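Simulated doors draw a crowd at Rurnitska open day

12/11/22 | By Yuto Morikawa

Search this site
Enter keyword
Go

Doors were the stars of the open day at Rurnitska, where visitors packed into the demonstration room to watch a robot at work in a simulated house. Everything happened on a big screen – walls, lamp, door and all – and I haven't seen so many people so thrilled by a knob in my life!

The project, called Wada, practises everyday jobs in simulation before anything is tried on real hardware. The view on screen comes from just behind the gripper, so you feel as if you are reaching out yourself. The team has built 148 rooms so far, and visitors could pick one and follow along.

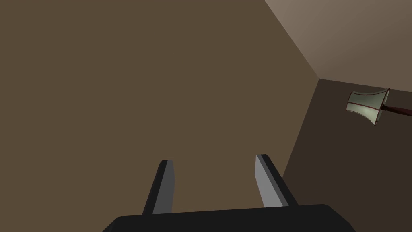
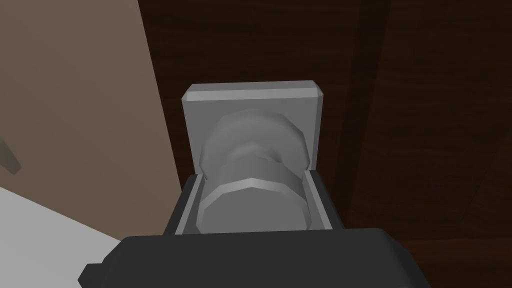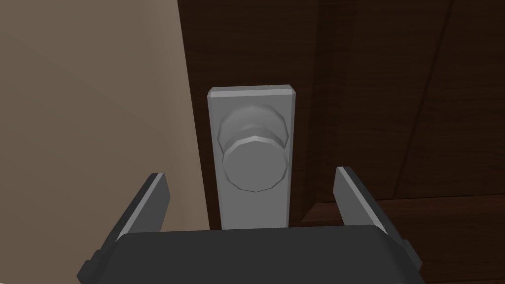 The gripper in the simulated house: first with its fingers empty, then in two views with a knob between them.

Hands-on session

After the talk came the best bit. Visitors were given the controls and invited to steer the gripper themselves, and the queue soon ran down the corridor (I joined it twice). Lining up two flat fingers with a round knob is much harder than it sounds, and my first go ended with me facing a corner of the ceiling. A girl from Plostidley school got the hang of it in minutes and was cheered by the whole room.

The engineers were happy to talk about the dull parts too, such as how a slight tilt of the wrist can spoil an approach, and why they keep the shapes so simple. Fewer facets on a knob mean faster runs, and the computers at Rurnitska get through 2000 of them overnight.

Drawers and cupboards are next on the list. The Wada team takes the demonstration to Misitz in July, with the same controls for anyone who fancies a try. Entry is free and there is no need to book.

208 shares | 7 comments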